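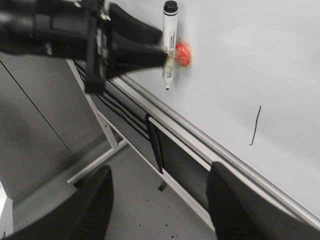
Stimine House, meeting and training rooms
Whiteboard and wall fittings check, April
Carried out for Emham Facilities

Mark each line OK, ACTION or N/A and put a comment wherever it is not OK.

1. Board fixed firmly to wall or stand, no movement when pushed at the corners
OK. Training Room 17 has one fixing slightly proud but tight. Look again next time.

2. Writing surface free of cracks, chips and lifted edges
OK in all rooms.

3. Surface wipes clean with a dry cloth
ACTION. Old ink left behind in the Wumorora room. Use board cleaner, no kitchen spray. The last lot of spray left a film and pens now skip on it.

4. Metal frame and pen tray secure, no sharp ends
ACTION. Tray end cap missing in Room 29. Bare corner taped over for now. Order a pair, as the other one is loose.

5. Tray clear of anything that could roll or fall
OK. Two mugs removed.

6. Cables near the board kept off the floor walkway and clear of the tray
ACTION. Anything hanging below tray height is to be clipped back. Clips are in the stores cupboard, bottom shelf. If a cable has a damaged outer sleeve, do not clip it, report it.

7. Pens are dry-wipe type, capped when not in use
ACTION. One permanent marker found in the Tzanetos room and taken away. Please check the barrel before putting pens out, they look much alike from a distance.

8. Magnets whole, not chipped, and holding a sheet of paper
OK. Small magnets are not to be left in any room used by the crèche. Room 29 is used by them in the mornings, so magnets go back in the tin.

9. Stand castors lock (mobile boards only)
ACTION. One castor on the large mobile board does not lock. Board turned to the wall and labelled. Not to be used until repaired.

10. Clear floor in front of board
OK. Chairs moved back in two rooms.

Spend so far this year on boards and fittings is under the 3,000 limit, so the end caps and castor can go through as normal. Allow 40 minutes for the recheck.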